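Galerie – Tri de briques par téléopération, atelier Todimer

Cette page suit les séances où nous montrons au bras comment ranger des briques par couleur. Timothée Renaud tient les commandes à distance, Agathe Tanguy relit les enregistrements. Le jeu compte pour l'instant 159 démonstrations, dont 47 refaites en novembre après le changement de vitesse des doigts.

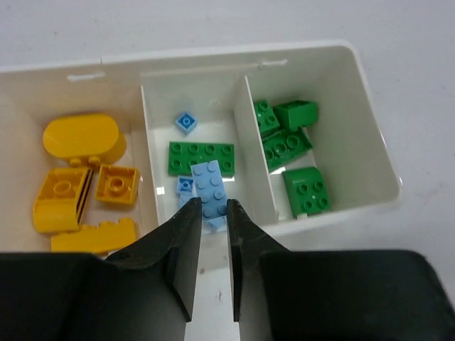 Vue du poignet : pince ouverte de part et d'autre d'une plaque bleu clair, dans le compartiment central. Jaunes à gauche, verts à droite.

Prochaine séance lundi, avec Romain Bouvier aux commandes.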